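Wed 20 May

Back on the bundle model this morning after two days of chasing the hospital for the missing extract. It finally landed overnight. 646 joint replacement episodes, which is fewer than I'd hoped for but more than enough to argue with. Put them all through Clustero with the same settings we used in February so the two runs can sit side by side without a fight over versions.

First thing to write down so I don't forget: the episode window. We've been saying "90 days post discharge" in meetings, but the old script starts the clock on the day of admission. For a four-day stay that hardly matters. For the long stayers it chops off a fair bit of the rehab tail, and rehab is where most of the spread in cost lives! I've changed it to discharge date and kept the old version in the folder with "admit" in the name. Please don't delete it, I want to be able to show the difference.

Effect of the change: 18 episodes jumped from the middle cost group to the top one. Went through every one by hand (well, by coffee). Most have a second rehab admission that used to fall just outside the window. A couple look like unrelated medical readmissions and I'm not convinced the hospital should wear those under a bundled price. The exclusion list from Ochoa would knock them out, the Emine list wouldn't. I've run it both ways and saved both.

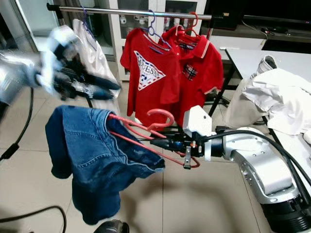 Robot arm hanging jeans on a rack

Surgeon attribution next, and this is the bit I was dreading. 175 episodes have more than one surgeon on the theatre record. The draft gainshare rules say the bonus follows "the responsible physician", and that's lovely, except the extract has three different fields that could mean that. I tried the admitting doctor first and it put a pile of hips under a geriatrician, so no. The primary operator field is much better behaved. Blank in a handful of the older records, and for those I've fallen back on whoever billed the main item number. Flagged them in a new column called attrib_source so anyone can filter them out.

Still don't like paying a bonus on small volumes. One bad run of infections and a surgeon with a dozen cases looks like a disaster, then next year they're a hero. Tried shrinking the individual averages towards the group average and the ranking calmed down a lot – the top and bottom both moved in, the middle barely budged. My leaning is to pay the pool at group level for the first year and only show the individual numbers back to people privately. The physicians' side will probably like that more than the finance side will. We'll see.

Things that went wrong: the pharmacy costs came in twice for the private patients (once as a line, once rolled into the bed day rate). Took me until after lunch to spot it. If your totals from yesterday look high for private, that's why, and you should rerun. Also the postcode field has lost its leading zeros again, so anything from Darwin is a mess. Fixed in my copy, not at the source.

Implant prices are still list prices. The real ones depend on rebates and I've been promised a spreadsheet, same as last time. Left a placeholder in the model with a big ugly comment on it.

To do:
Rerun with both exclusion lists once pharmacy is clean
Check the outlier cap, currently set per procedure, maybe should be per procedure and complexity level
Ask for the blank operator records to be looked up properly
Write half a page on the window change for the working group, plain words, one chart
Rename the output folders, they're getting silly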